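Stop telling people to buy less and teach them to mend

I have been cross about this since May so forgive the speed. Kettle on, typing.

Every few weeks there's another piece in the paper about how many clothes we throw away. Always the same piece. A heap of shirts in a warehouse, a stern professor, then a box at the end with five tips. Buy less. Buy better. Wash cooler. Swap with friends. Think before you click. Fine. All fine. And not one of the five tells you what to do when the seam under your arm goes on a wet morning and you have a bus to catch.

My argument, such as it is – we have a skills problem and we keep dressing it up as a morals problem. People feel bad about the bin bag already. They don't need help feeling bad. They need to know how to do a ladder stitch.

I grew up in Kiltach, where there was a haberdasher's on the main street and a woman over the bank who took in alterations. Both gone now. The haberdasher's sells phone covers. The bank isn't a bank either, come to that. If you want a zip replaced you drive to Folbridge and pay £18, and the coat cost £25, so of course you don't. Nobody sane would. The sums have been arranged so that mending looks like a hobby for people with time and a nice lamp.
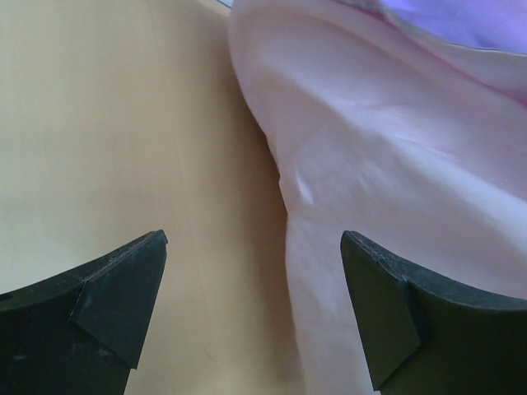
Money is the bit the mending people don't like to talk about. There is a whole world of lovely books now, visible mending, darning as meditation, thread that costs more than the sock. I own some of them. But mending was never meant to be lovely, it was meant to be Tuesday-night boring, done with whatever was in the tin. What you mostly deal with is soft stuff that won't stay put. Pale pink fabric like the piece up there, all bunched up, and the first job with anything in that state is dull – find an edge, get it flat, see what you've got. That's half of sewing and it isn't in the books becuase it doesn't photograph well as a technique. Ten minutes with someone beside you and you'd have it for life.

Someone beside you. That's the thing we have lost. Videos are good, I'm not a snob about videos, I learned buttonholes off one. But a video can't see that you're holding the needle like a dart.

Adanech Woldemariam runs an evening class at the Habte, the community room off the ring road, and I went for a term expecting to be the worst there. I was second worst. Torben Hagedorn had me beaten, he sewed his own cuff to his jumper in the first hour. Adanech doesn't give speeches about the planet. She gives you a scrap and a needle and tells you to do it again. "Smaller," she says. That's most of the teaching, "smaller". By half term Torben was taking up his son's school trousers and I had put a patch in the knee of a pair of work jeans that has held ever since, and I've knelt on a fair bit of gravel in them.

The class costs £2 a night. The waiting list is long enough that she's stopped writing names down. So don't tell me there's no appetite.
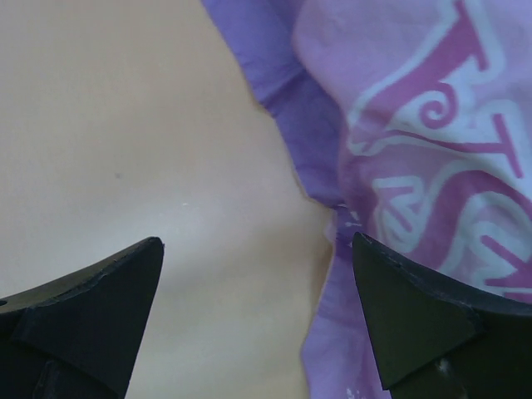 Now the counter arguments, because I've had them all, mostly from my brother-in-law Ynyr Lewis over Sunday lunches that went on too long.

First one, modern cloth isn't worth mending. Some truth in it. There are tops out there so thin that the needle does more harm than the hole did. But most of what gets binned isn't in rags. It's a button. It's a hem that's come down, a pocket lining, elastic gone slack in a waistband. Elastic! You can change elastic with a safety pin and the length of one radio programme.

Second one, it puts the work on women again. I take this seriously, more than Ynyr does, he was only trying it on. Mending was women's work, unpaid, done late and under a bad bulb, and my gran was not sorry to see the back of it. If it comes back as one more thing mum does after tea then I don't want it back. Which is exactly why it should be in schools, for everybody, at eleven, same as fractions. Nobody thinks fractions are for girls.

Third, there's no room in the timetable. There's never any room in the timetable. There wasn't room for coding either and then there was.

And then the one I find hardest, which came from Bezawit Admasu, who teaches textiles and so ought to be on my side. She says it's too small. You can have every child in the country sewing on buttons and the factories won't notice. She wants rules on the makers, spare parts, proper seam allowances so that a garment can be let out, a charge on the rubbish stuff. She's right. I want those too. But I don't see why I have to wait for them before a twelve year old is shown how to thread a needle, and I'd guess that people who can mend get much fussier about seams. I certainly have. I turn things inside out in shops now, it drives my family mad.

I'd go further. Put a machine in every library, next to the printer. Put the hand sewing stuff out on the same desk, free, pins and all. Let people ask. Pay someone like Adanech a proper wage to sit there of an afternoon and say "smaller" to strangers. It would cost less than one of those campaigns with the stern professor on the side of a bus, I'd put money on that.

In the meantime, if you've got a bag by the door waiting to go, have a look through before it does. Pull out one thing with a button missing. The button is probably in that little dish with the foreign coins and the dead battery. Use doubled thread, go through four times, wind it round underneath, knot it off. If it looks terrible wear a jumper over it.

Right, bus.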